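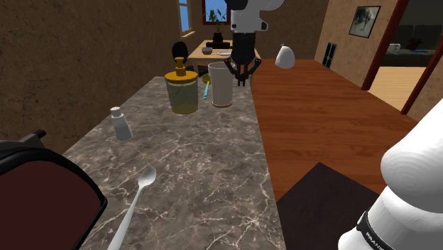

By the Papercraft Desk
Clarkala Magazine, 4 Mar 2026

Digital scrapbooking has a storage problem. Most people who take it up start with a free kit or two, then a few more, and within a year the downloads folder is full of zip files with names like "florals_final_2". The pages themselves get made in an evening. Finding the right paper can take longer than that.

Drillex, a small design shop that sells through the Clarkala marketplace, spent January rebuilding its catalog with this in mind. The shop had 66 kits on sale, some with a dozen papers and others with far more, and no two were packed the same way. Buyers wrote in to ask where the alphabets were. Often they were inside a second zip inside the first.

Every Drillex kit now opens to the same 4 folders: papers, elements, alphabets and previews. File names start with the kit name, then the color, then the item. It makes for long names, but a search for "teal button" now brings up every teal button the shop has made.

The shop also cut its seasonal line. Carvalho, its best-selling kit of tile patterns and citrus colors, came in 13 versions, most of them the same papers with a different overlay. Two are left - the original and a muted set meant for older family photos. Anyone who bought one of the others can still download it from their account.

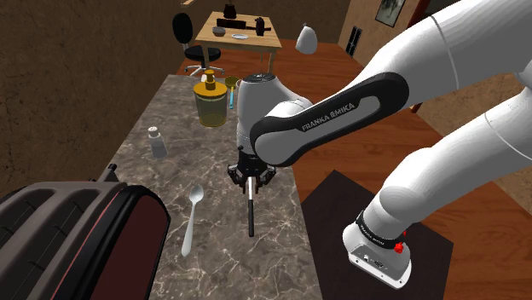
Do you need to unzip a kit before you can use it?

Most layout programs can't read papers or elements while they are still inside a zip file, so extract the whole kit to its own folder first and keep the zip as a backup.

The backup matters more than it used to. Several older shops have closed, and their download links went with them. An external drive is enough for most collections, though a second copy kept online is safer for the finished pages.

Tagging is the other half of the job. Color and theme will cover most searches. Some scrapbookers tag by designer too, which helps when a page needs a credit line in a gallery post.

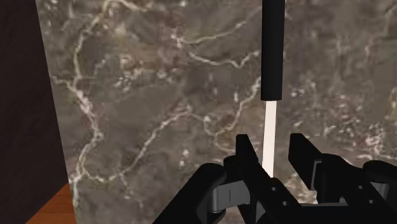 What Comes Next

Drillex plans to release a kit called Event later this year, made for birthdays, recitals and school plays. It will have plain papers, date stamps and ticket shapes that take a photo or a few lines of type. The preview folder will include 2 sample layouts, both letter size, with the fonts listed in a text file.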